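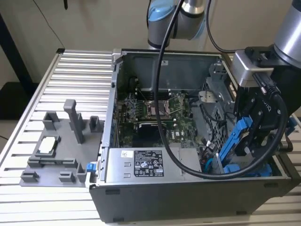

Zevach Cell Returns to Limited Service After Cable Fault

The Grestovura Institute has completed its internal review of the fault that stopped the Zevach computer disassembly cell at the Trastomdale site on 3 October 2023. No one was injured. The cell has been approved for limited service under the conditions set out in this notice, and all staff and visiting users who hold access to the Ahonen Laboratory are asked to read them before their next booking.

What happened

The Zevach cell uses two robot arms to take apart retired desktop computers and to recover drives, processors and memory for reuse. At the time of the fault, the cell was running its drive removal routine on a tower computer with the side panel off. The processor had already been moved to the parts fixture, and the gripper was lowering toward a drive caddy.

As the second arm began to lift the caddy, a loop of cable from the first arm was hanging inside the open case. The loop caught behind the edge of the drive cage. The arm continued upward along its programmed path and the cable was drawn tight. The connector at the gripper was pulled partly out of its socket, and communication between the gripper and the cell controller was lost.

The gripper kept its hold on the caddy, as it is designed to do when its signal is interrupted. The controller, however, did not treat the missing signal as a reason to stop. It repeated its last request and allowed the arm to go on moving for 30 seconds. During that period the computer was dragged a short distance across the table and struck the base plate of the parts fixture. The operator then pressed the emergency stop, and both arms halted at once.

Damage was limited to the gripper cable, its connector, one corner of the fixture plate and the drive caddy. The recovered processor remained in its cradle and was later tested without any errors being found.

Findings of the review

The review identified three causes, and all of them were present before the run began.

The first was the routing of the cable. The Zevach cell was originally set up for work on flat circuit boards, where a loose loop presents little risk. When tower computers were added to the work plan, the arms had to reach down among drive bays, brackets and power leads. The length of free cable was not reviewed at that time, and the written procedure contained no limit on it.

The second was a setting in the controller. The time allowed for the gripper to answer had been raised during early testing in order to prevent unwanted stops, and it was never returned to its normal value. The change had been entered in the software record but had not been copied into the cell logbook, where operators would have been able to see it.

The third concerned the force limit. The second arm is set to stop when it meets resistance above a fixed value. That value had been chosen to allow tight caddies to be pulled free of their rails. The force placed on the arm by the snagged cable stayed below it. The arm was therefore operating within its limits throughout the event, and the limit itself was not suitable for the task.

The review also examined the cell's earlier records. Of 293 drive removal runs held on file, 246 ended normally. Most of the others were stopped for ordinary reasons, such as a caddy that would not release or a part that the vision system could not locate. A small number of entries, however, noted brief losses of the gripper signal that cleared without action. These were not reported as faults. The review considers that they should have been, and that an earlier report would probably have led to an inspection of the cable.

Response on the day

The operator was seated at the control desk with a clear view of the cell and an emergency stop within reach. The review found that the operator acted correctly and followed the training provided. After the stop, power to both arms was isolated and the area was closed. The computer was left in position until the site safety office had recorded the arrangement of the cell and given permission for it to be cleared.

One weakness was noted in this part of the response. The laboratory's contact sheet still listed a telephone extension that is no longer in use, and the first call to the safety office did not connect. The sheet has been replaced at the control desk and beside both laboratory doors.

Changes to the cell

The following work has been completed.

The gripper cable has been replaced and is now held to the arm at fixed points along its length. Enough slack remains for the wrist to turn fully, and the free loop has been kept clear of the working height of the largest computer case approved for the cell.

The connector at the gripper has been fitted with a locking collar.

The controller now brings both arms to a protective stop when the gripper signal is lost. The stop must be cleared by hand at the control desk and cannot be cleared from a remote session.

The force limit for drive removal has been reduced by over 75 newtons. Some older caddies may no longer come free under the new limit. These are to be set aside for removal by hand, with the arms isolated.

Clamps have been added to hold the computer case to the table rails. The damaged fixture plate has been printed again to the same drawing.

Conditions for users

Until further notice, the cell may be operated only during staffed hours and only by persons who have completed the revised Zevach briefing. Previous approval does not carry over. Users who have not yet attended may request a place through the laboratory booking page.

Before each run, the operator must move both arms slowly through the full path with the gripper empty and watch the cables from start to finish. If a cable touches the case, the fixture or the other arm at any point, the run must not be started. The check is to be signed in the logbook.

Any loss of the gripper signal, however brief, must be reported as a fault on the same day. Users should not restart the routine to see whether the message returns.

Changes to timing, speed or force settings now require written approval from the laboratory office and an entry in the cell logbook. This applies equally to changes made for testing. A printed list of the current settings is kept at the control desk, and users are asked to compare it with the controller display at the start of each session.

Hands and tools must remain outside the marked area whenever the arms are powered. Parts that fall inside a case are to be left there until the arms have been isolated.

Further steps

The site safety office will inspect the cell again in November. Normal booking hours will be considered after that inspection. Projects with deadlines affected by the reduced hours should write to the laboratory office, which is keeping a list of urgent requests and will offer canceled sessions to those on it first.

The Institute has asked the managers of its other robot cells to examine their cable routing and to confirm that the loss of a tool signal produces a stop. Replies are due at the Trastomdale office by the end of November. The full review report may be read at the laboratory office on request, and copies will be supplied to partner organizations whose staff use the cell.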